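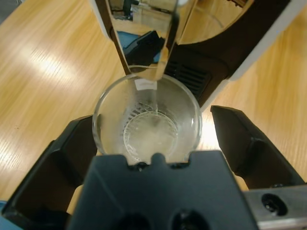
Figure 1. Filling a plain tumbler from a clear rectangular vessel, seen from above. Photo: Rezaul Samarakoon.

3.2 Serving vessels and filling

All drinks in the home-serving part of the study were poured into clear, colourless tumblers with straight sides. We chose clear glass so that the level could be read from any side of the table, and so that clouding or droplets on the inner wall could be noted at the same time. The tumbler in Figure 1 has a small white label near the rim, and a little pale liquid lies in the ring at its base.

Water was served in two ways. In the first it was poured by tilting a tall vessel over the glass, as in Figure 1, where the stream is thin and lands near the centre of the base. In the second it came from a countertop dispenser with a chrome spout and a metal drip tray. The dispenser stood on the same table for all 164 servings – 80 of these were poured by hand or from the vessel, and the rest were drawn from the spout.

The two methods differ in how far the water falls. A nozzle that reaches into the mouth of the glass leaves little room for splashing over the rim, while a tilted vessel can be held at any height. Khan's earlier notes from the Bandara kitchens treat the two as the same, and we return to this point in section 4.

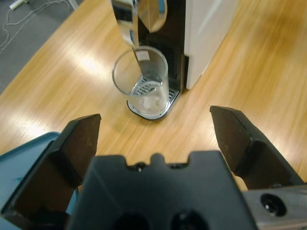
3.3 Measuring the fill

Each glass was weighed before and after serving. The target was 100 ml, and the drip tray was emptied and wiped between servings. Any water found on the table was taken up with a weighed paper towel and recorded as spill.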